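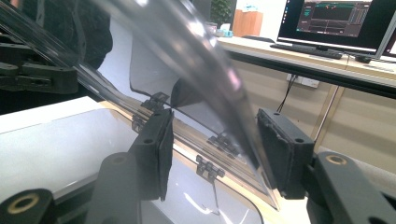 Clear plastic with small black hinge clips, open day at Grultidix, Drerstead.

A visit to the Grultidix open day

I have lived one hour from Drerstead for six years and I had never gone there, except to change the train. In December the company Grultidix opened its doors for one day, and my neighbor Milagros Olmedo had registered both of us before she asked me. She likes factories. I like to know where household things come from, so it was not difficult to convince me.

Grultidix makes plastic boxes, lids, drawer inserts and small display covers. If you have a kitchen, it is possible that you own something from them without knowing it, as most of what they make is sold under the names of other shops. The company is not big. It has one production hall, one warehouse, an office building with a green roof and a very large parking lot.

Getting there

From Wollton we took the train at 8:10 in the morning and then bus number 18, which stops in front of the gate. The timetable on the website says the bus ride is twelve minutes. For us it was twenty-five, as the driver had to go around the market. I recommend taking the train before ours if you go next year, because the first tour starts at ten and they close the door when the group is complete.

At the gate we received a paper bracelet, a hair net and earplugs. My registration number was 1204, and I worried for a moment about the crowd, but the numbers had nothing to do with how many people were coming. In our group we were perhaps fifteen, with several children and one very old man who had worked there in the seventies and who corrected the guide two times, politely.

The production hall

Our guide was Asnakech Jemal, who is responsible for quality in the hall. She spoke slowly and clearly, which I appreciated, and she always waited until the people in the back had arrived. She started with the raw material. It comes as small grains in big sacks, and every visitor could put a hand into a bucket of them. They feel like cold rice. The children did not want to take their hands out again.

The grains are dried, melted and pressed into a steel mold. I had imagined that the melting is the slow part. In fact most of the time goes to the cooling, and a large part of Ms. Jemal's work is to decide how long a piece must stay in the mold. If it comes out too early, the lid bends and will not close well. If it stays too long, the company loses money with every piece. She showed us two lids that looked the same to me. Then she put both on a flat glass plate and pressed one corner with a finger, and one of them rocked like a bad restaurant table.

We stopped for a long time at the molds. They stand on a steel shelf along the wall, each with its number painted in white, and the oldest one is still used for a bread box. A mold for a simple lid can weigh more than a small car, Ms. Jemal said. When there is a scratch in the steel, every lid has this scratch, until somebody polishes the mold by hand. There are 3 people in the company who can do this work well, and one of them will retire soon. She said this in a very serious voice, and I understood that it is a real problem for them.

The hall is loud but not as hot as I expected. The floor is very clean. There is a smell a little like a new shower curtain, and Milagros had it in her scarf until the evening.

What I did not know about lids

After the hall we went upstairs to the sample room, where the new designs are discussed and where visitors can touch the products. For me it was the best part of the day. I had never thought that a lid is a question with so many answers. It can be pressed on, it can slide, it can have clips, it can have a hinge. Each solution makes somebody unhappy. A tight lid keeps the flour dry, but a person with pain in the fingers cannot open it. A loose lid is friendly until the box falls on the floor.

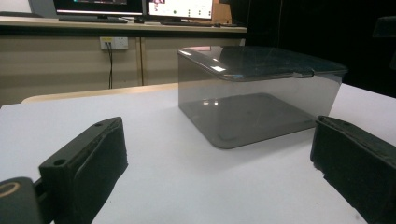
Ms. Jemal told us that the company once received a letter from a customer who opened her sewing box with a spoon. She had enclosed the spoon. After that they started to invite older people to test the lids before a new mold is ordered, and they changed the shape of the grip on several products. A few millimeters more can make a big difference for the hand. The spoon is now in a drawer in the sample room and she let us see it. It is a normal coffee spoon, a bit bent.

The hinges are tested another way. A sample is opened and closed 2000 times before it is accepted. I asked what happens at the end of the test and she said: usually nothing, and this is a good day. When something breaks, it mostly breaks very early or not at all.

Somebody from the group asked why so many storage boxes are gray or dark at the moment, when they used to be blue and pink. The answer was more simple than I thought. The shops ask for it. In a dark box you do not see the mess so much, but you still see enough to find your things. There is also a practical side for the factory: in a completely clear piece every little bubble and every line is visible, so more pieces have to be thrown away.

Thrown away is not quite the right word. The bad pieces are cut into small bits in the same building and go back to the beginning, but only for dark products and only in a limited amount. I wanted to know if boxes from private homes can be returned too. For the moment they cannot. The company does not know what was inside them, and it does not want old oil or paint in its machines. I found the answer fair, although I had hoped for a different one. At home I have a whole cupboard of boxes without lids, and of lids without boxes.

Lunch and the shop

Lunch was included, and it came from Bùi, the noodle place near the station, which had put up two long tables in the canteen. You could choose soup with beef or soup with mushrooms. I took the mushrooms. It was very good and very hot, and we sat with the old man who had worked there. He told us that in his time the canteen was in the cellar and that they had potatoes every day. He still has his first bread box, in orange, and his wife does not permit that anyone else washes it.

The factory shop is in a former garage behind the warehouse. On the open day the second-choice pieces are sold by weight, so you fill a bag and they put it on a scale. Please bring your own bag, a strong one. Mine was from paper and it did not survive the walk to the bus stop. I had bought four drawer inserts without measuring my drawers, and at home I found out that two of them fit. Milagros had come with a folding ruler and a list. She bought only one thing, a long box for wrapping paper, and carried it home on the train between her knees.

Some practical notes

The tour is about two hours long and there are many stairs. For people who cannot use them there is an elevator to the sample room, but you have to ask at the gate, as it is on the other side of the building. Closed shoes are obligatory. One lady in our group came in sandals, in December, and she was given rubber boots from the company, two sizes too big.

The tour is in English in the morning only. Children under six may not enter the hall, but they can stay in the canteen, where there was a table with paper and colored grains to glue on it. Registration is free and opens in the fall on the website of the company. The form asks for your shoe size – I do not know why, and after the story with the boots maybe I do.

We took the bus back at half past three. The market was closed by then and it really was twelve minutes. Milagros has already found a brush factory on the line after Wollton that opens in the spring, and she has written my name on the list.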